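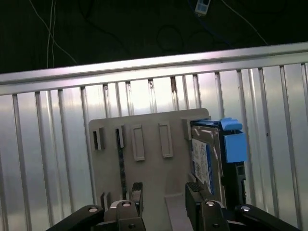

PLONELOW - The Caruso Recital Hall will honor retired piano teacher Jingyi Dai with an evening of music in February. Doors open at 6:30 p.m. and the program starts at 7 p.m.

Dai was born in Trellaron, the youngest of three children, and began piano lessons at age 8. Her father repaired clocks and her mother taught grade school. She moved to Plonelow after college and taught in the public schools there until she retired. Dai, now 76, still plays the organ at two churches.
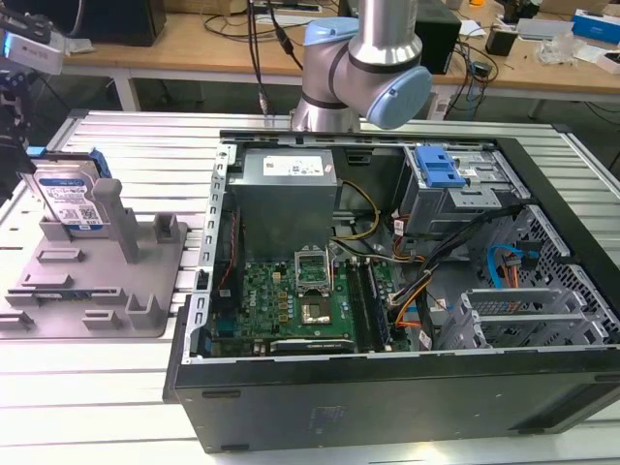
Over her career she gave private lessons to 594 students, all listed by name in the notebooks she kept. Several of them will perform, along with the Sondier Quartet - a group Dai helped start and played with for many years.

"I would rather listen than give a speech," Dai said. "But I will say a few words."

Admission is free. Seats may be reserved at the hall box office, and former students who wish to play should leave their names there by the end of the month before.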